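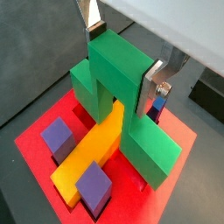 Automatisation et maintenance – TP 7
Cellule Pakus : mise en place et contrôle du poste d'assemblage
Responsable : Zorica Vlachou
Version du 19 septembre 2024

1. Avant la mise sous tension

Le poste sert à l'assemblage d'un jeu de pièces imprimées sur un socle rouge. On vérifie d'abord le plan de travail et les logements du socle. Un résidu d'impression au fond d'une poche suffit à faire monter une pièce de travers. Chiffon sec uniquement, pas de solvant.

Contrôler ensuite les vis des doigts de la pince. Couple et ordre de serrage : fiche Dasero, page 30. Les patins usés se remplacent par paire.

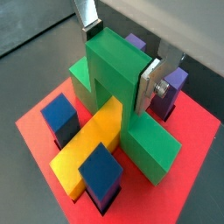
2. Réglage de la prise

La pièce verte se saisit par sa partie haute, entre les deux doigts. La fermeture se règle à vitesse réduite, main sur l'arrêt d'urgence. Si la pièce pivote pendant la fermeture, les doigts ne sont pas centrés : reprendre le point d'approche avant de toucher à l'effort. Beaucoup de binômes font l'inverse et marquent le plastique.

Le passage central de la pièce verte doit rester aligné avec la barre jaune pendant toute la descente. On règle l'orientation du poignet en premier, la position ensuite.
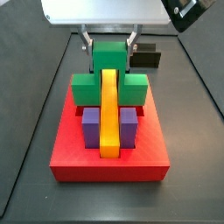
3. Caméras

Deux vues à contrôler : celle du poignet et celle du poste fixe. Les objectifs se nettoient à l'arrêt. Après tout démontage du support, relancer l'étalonnage (programme 106) et noter l'écart dans le cahier. La vue fixe est la plus commode pour juger si la pièce verte est de niveau – la vue du poignet trompe facilement sur ce point.
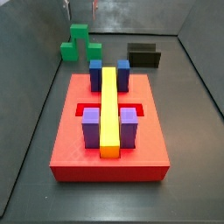
4. Remise en position de départ

La pièce verte se pose derrière le socle, côté gauche. Les blocs bleus et violets restent debout de part et d'autre de la barre jaune. La rainure transversale du socle doit être dégagée.

Entretien des guidages : tous les 200 cycles, graisse Andmont, une noisette par côté.

À rendre : relevé d'étalonnage et fiche de contrôle signée par le binôme.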